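Recording Demonstrations for a Block-Pushing Policy

A walkthrough of how we gather examples on the tabletop arm, from laying out the board to handing over the files.
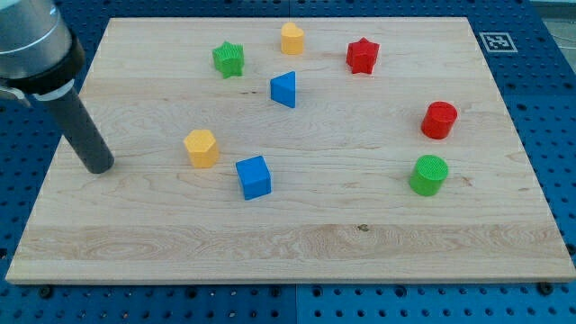
What you need before you start

You need the arm with the pushing tool fitted, the wooden board, the eight blocks and the recording workstation. The set is two blocks in each of four colors: a red star and a red cylinder, a green star and a green cylinder, a yellow heart and a yellow hexagon, a blue cube and a blue triangle. Every color comes in two shapes, so an instruction that says only "the green block" is ambiguous. Operators have to name color and shape together.

Book the cell for at least half a day. Short sessions waste most of their time on warm-up and checks.

Check the marker

Open the camera view and confirm that the square black-and-white marker past the far right corner of the board is detected. Move the tool to the reference pose and compare the reported position with the one saved in the station file. If they disagree by more than 2 mm, stop and recalibrate. Don't correct for it later in software. We lost most of a batch in January that way.

Check the board as well. It should sit square to the table, with its near edge parallel to the operator's side. If it has shifted, move the board back to match the station file.

Set the starting layout

Scatter the blocks by hand. Vary the gaps: some blocks close enough that pushing one risks touching another, some with open board on all sides. Leave room for the tool to come down without landing on anything.

Don't build patterns. After an hour people start placing blocks in rows or sorting them by color without noticing. Lutz Seidel keeps a printed sheet of random positions at the station and uses it for every fifth reset. It works well and takes only a minute.

Raise the tool clear of the blocks before you press record.

Record the long takes

We don't record one task per file. The operator drives the arm continuously for ten minutes and moves blocks wherever they like, with these limits:

Push only. Don't press down on a block or try to tip it over.
Keep every block on the board. If one goes off, end the take.
Change direction often, and push from all sides.
Include some slow, careful contacts, such as bringing the cube up against a cylinder.
Pause for a second between one push and the next. The pauses make labeling easier.

Mistakes can stay in. If the tool slides off the hexagon and the operator comes back around for a second try, that recovery is useful training data. Cut a take only when the arm faults or the camera drops out.

Label the segments

Labeling happens away from the arm. The annotator opens a take in Inine, marks the start and end of a short stretch, and types what the arm did as if giving an order: "push the red star toward the yellow heart," or "slide the blue cube down and left." Let people use their own words. Manuela Cocco tried a fixed phrase list early on, and the policy trained on it did poorly with any wording outside the list.

Aim for 600 labeled segments per operator before the first training run. Have a second person review a sample and reject labels where the block is wrong or the motion ends before the goal is reached.

Export and check

Run the export script and read the summary it prints. Look at the count for each block. If the triangle shows up in far fewer segments than the others — it usually does, people find it awkward to push — record extra takes that favor it.

Our first usable set had 2000 segments after 517 were thrown out in review. Keep the rejected ones in a separate folder with the reason noted. Arne Görtz goes through them when he updates the operator notes, and the current version of those notes is in the Salineck shared drive under "tabletop."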